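# Plulness to close its free game-building tier in December

Plulness, the online service that lets people build small games in a browser and share them with a link, will stop offering free accounts in December. The company told users by email and posted the same text on its help pages.

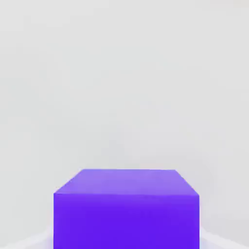 A purple block in a computer-rendered scene.

Free accounts can be used as normal until the change. After that, anyone who has not moved to a paid plan will be able to log in and download their projects but will not be able to edit or publish. Games already published from free accounts will stay online for 13 weeks and then be taken down.

The cheapest paid plan stays at $69 a year. It covers unlimited private projects and up to 178 published ones. A school plan, sold by the classroom, is being kept as well, and Plulness says current school customers will see no change until their contract comes up for renewal.

In its email the company said hosting costs had grown faster than sign-ups for paid plans. It also said that most free accounts had been idle for more than a year. It did not say how many people use the free tier, and a request for that number had not been answered by the time this item was posted.

Plulness started as a side project at Cocco, a web design firm in Plurdale, and became a separate company after its block editor caught on with hobbyists. For its first two years everything on the site was free. Paid plans came later, along with a limit on file size that upset many early users and was later raised.

The site's user forum filled up quickly after the email went out. Several people asked for a one-time payment option in place of a yearly fee. Others wanted to know whether comments and play counts would be included in the downloads. A moderator replied that comments will be included and play counts will not.

Kirner, a rival service, has already put up a page for people who want to switch. It says it can import Plulness projects of up to 2000 objects, though sound files have to be added again by hand. Kirner's own free tier allows three published games at a time and shows ads before each one loads.

Plulness says its export tool has been updated to handle whole accounts at once. Before this month, projects had to be saved one by one. Large accounts may wait several hours for the download link, and the link expires after two days. Users who signed up with an old email address are advised to update it first, as the link is only sent by email.

Refunds are not offered on yearly plans bought before the announcement.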